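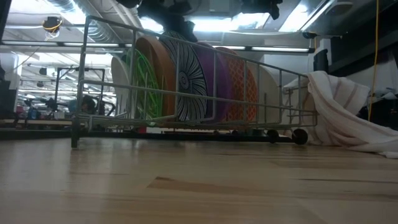
Kitchen and crockery all-rounder, part-time, Pillwood

Womanar is a shared kitchen and dining room in Pillwood, and we're looking for someone kind and steady to help us look after it. We've been going long enough now that the cupboards are full, the kettle has been replaced more often than any of us would like, and the washing up has well and truly become a job of its own. It used to get done by whoever was standing closest to the sink. With lunches as busy as they are these days, we'd much rather pay a person properly to do it well.

You should know before you apply that we don't own a matching dinner set and have no plans to buy one. Our plates come from all over — plain white ones, a purple one, a terracotta orange, one with a black-and-white sunburst that the kids at the long table will argue over if you let them. People get fond of their favourites. Part of your day will be getting all of them washed, racked, dried and back on the shelf in one piece, so a bit of care with your hands counts for a great deal with us.

What the work looks like

You'd start at 10 am, help set up for lunch, and stay until the kitchen is put to bed at 3 pm. In between you would be:

Washing up by hand, and keeping the draining racks moving so we don't end up with a tower of bowls beside the sink
Drying and putting away, with fresh tea towels as often as you need them (please don't soldier on with a soggy one)
Wiping down the timber tables and looking after the grain, which means no harsh sprays and no hot pots straight on the top
Running the tea towels and aprons through the machine and pegging them out when the weather's good
Setting aside anything chipped
Having a yarn with the people who come in, if you're the chatty sort. If you're not, that's fine too, the radio is always on

There is some lifting, and you'll be on your feet for most of the shift. We have decent rubber mats and a stool out the back.

Who we're hoping to hear from

Experience in a cafe, school canteen or aged care kitchen would be lovely, but we have trained people from scratch before and enjoyed it. Returning to work after a long gap is no problem at all. You will need to be all right with a bit of noise and able to tell us when you need a hand. A food safety certificate is handy, and we'll pay for the course if you haven't got one.

Hours and pay

There are 2 positions, each with 30 hours a fortnight, paid at the award rate with super on top. Lunch is included and you can choose your plate. We'd like both people settled in by June, and school holiday arrangements can be talked through.

How to apply

Write us a short letter telling us a little about yourself and the kitchens you've known. A resume is welcome but a page is plenty. Drop it in at the Womanar counter any time before 3 pm, or post it to PO Box 3948, Pillwood, marked "Kitchen job". Everyone who writes will get a reply.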